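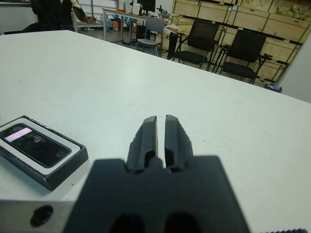
Eltovcombe Museum of Early Encounters
May 24, 2019

1/15
Our spring study season has closed, and over the following posts we set out what has been learned about the Stevel landing, the short and ill-recorded stay of a Baltic trading crew among the shore communities of the northern islands. The material was studied by Aarne Oksanen and colleagues at our Rotham store.

2/15
The landing has usually been told from one side. The Stöckli account, named after the family that kept it, was written by a clerk on board who never went further inland than the first ridge. He describes a peaceful reception, an exchange of iron for dried fish, and a departure in good order.

3/15
Readers of the account have long noticed a gap. The clerk writes every day until the ship is at anchor, then leaves several days blank, and resumes when the crew is already at sea with fewer men than before. He gives no reason for the loss.

4/15
Earlier writers put the missing men down to sickness. The account does mention fever, but only on the outward voyage, and the men named as ill are all alive in the later entries. Mr Oksanen has compared the lists of names again and finds no overlap between the sick and the lost.

5/15
The second source is the shore settlement itself, dug in two campaigns a generation apart. The first was never fully published. Its notebooks came to Rotham in poor condition and were made available to readers in March, after a long period of conservation.

6/15
The notebooks record 63 iron objects from the settlement. Most are nails and rivets of a kind used in ships' boats. Had these come ashore as trade goods, one would expect bars, knives and axe heads, all of which the clerk says were exchanged. Knives are present but rare.

7/15
Many of the rivets were pulled from timber and still carry the marks of it. Our present view is that at least one boat was broken up on the beach by the people of the settlement, and its iron shared between households. The clerk's list of boats is shorter by one after the blank days.

8/15
It does not follow that there was a battle. A boat may be wrecked, given up or left behind. We would ask readers to treat with care the recent claim, repeated in several places, that the settlement "drove off" the crew. The evidence for organised fighting is thin.

9/15
There is some evidence of preparation. The path from the beach was narrowed with stone at its steepest point, and the work was done quickly, using field walls that stood close by. The excavators dated it to the same phase as the ship iron. They could not say whether it came before the landing or after it.

10/15
On this point Mr Oksanen and the museum differ slightly. He considers that the wall was raised after the crew had gone, against their return. Our own reading leaves the order open. Both views will appear side by side in the published report.

11/15
Oral tradition from the islands was written down much later and should be used with the same caution as the clerk's account. It speaks of strangers who were fed, who asked for more than was offered, and who were then refused the use of the well. No fight is mentioned. The refusal is the heart of the story in every version.

12/15
Water would explain a good deal. The ship's casks were low on arrival, by the clerk's own figures, and the only good spring lay behind the narrowed path. A dispute over it would give a cause for the hurried departure and for the loss of a shore party.

13/15
The report will run to 80 pages, with a full list of the iron and a new translation of the Stöckli account. The translation corrects two passages in which the word for "guests" had been given as "captives". The older reading has had a long life in school books and should now be dropped.

14/15
Copies may be ordered from the museum shop at Eltovcombe or consulted in the reading room at Rotham. Readers wishing to see the original notebooks are asked to write to the Keeper of Collections in advance, stating which volumes they require. Volume 2 remains closed while its binding is repaired.

15/15
The museum thanks the island communities for permission to quote from the recorded traditions, and the Stöckli family for the continued loan of the account. Corrections and further references are welcome and should be sent in writing to the Keeper.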